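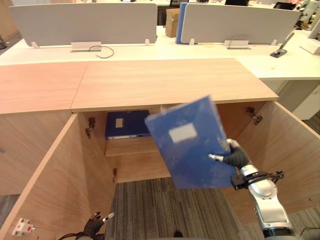
**Nokosen arm kit, notes for the Itcombe talk, October 6, 2025**

Keep to 20 min. Skip the history slide if late.

**Open**
- who we are: Illside, small office-supply and filing outfit, 70 desks on one floor
- what we wanted: files out of cabinets and back in, after hours
- what we looked at: Nokosen two-arm kit, on trial since August. Bozsik quote came in too, more on that at the end

**What you get**
- two arms, grippers, wrist cameras, mounting brackets, software license for one site
- setup took us a day and a half, they say half a day
- training: you show it the job by hand. We did 276 demos, they suggest 300. Stopped early, ran out of patience

**Good bits**
- stiff folders. Picks by the corner, holds them up straight, fine
- cabinet with doors already open = easy. Doors closed = seperate talk
- support answers email the same day (mostly)

**Not so good**
- anything see-through. Frosted plastic, shiny wrap, glare all over the place
- wrist view gets very tight up close, you lose the edges of things. Show next slide, let them look, dont talk over it 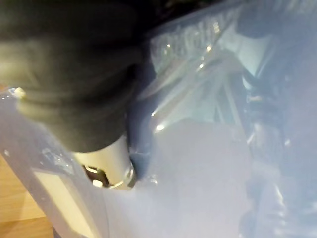
*Wrist camera, close in on a pale blue plastic container*

- ask room: who here uses clear boxes? Expect lots of hands
- our fix: matte labels, bigger ones. Helps some
- Nokosen say a software update is coming. No date. Don't promise it for them

**Money**
- kit price on handout, do NOT read it out
- roughly 100 hours of staff time so far, that was the surprise
- Bozsik: cheaper, one arm only, no wrist camera in the base pack. Haven't tested it, so say that

**Would we buy**
- for folders yes, for mixed plastic stuff not yet
- trial extended, deciding after the update

Questions. If somebody asks about safety, point to the Nokosen sheet at the back table. Water!! bring own bottle, and the HDMI adaptor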